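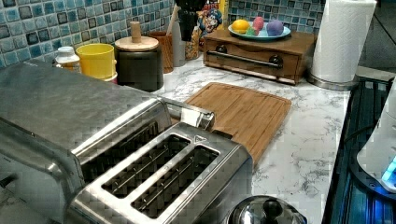 How to Apply for Membership of the Landwood Society of Magicians

Applications are open to any adult who performs magic, whether for pay or as a hobby. Please read all the steps before you begin.

Step 1. Find a sponsor
Your sponsor must be a full member who has seen you perform. If you do not know a member, write to the membership office and one will be suggested.

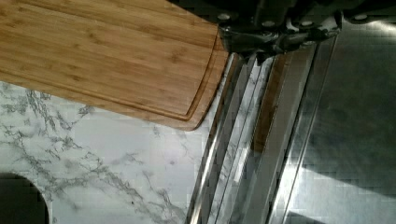

Noura Obeidat
Membership Secretary

Step 2. Complete the form
Give your stage name as well as your legal name. Forms for the next round must reach the office by 18th May.

Step 3. Attend the interview
The interview covers your interest in magic and your reading on its history. You will not be asked to reveal original methods - only to discuss them in general terms.

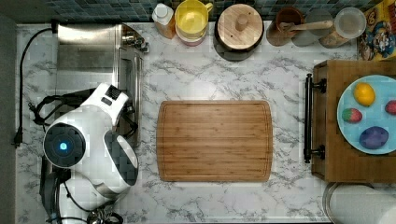
Kitchen counter with cutting board and serving tray

Step 4. Perform for the examiners
Prepare an act of eight minutes. Cards, coins, mentalism and stage work are all accepted. Bring your own props and a close-up mat if you use one. Candidates who do not pass may apply again after 365 days.

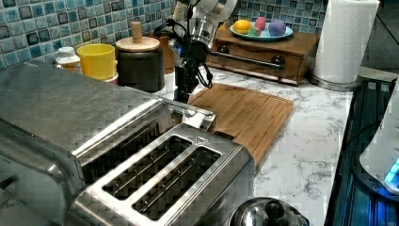 Landwood Society of Magicians - Membership and Examinations Department

Step 5. Sign the pledge
Successful candidates sign the pledge of secrecy before Harsh Bhardwaj, Chief Examiner. Library access begins once the signed pledge has been entered in the register.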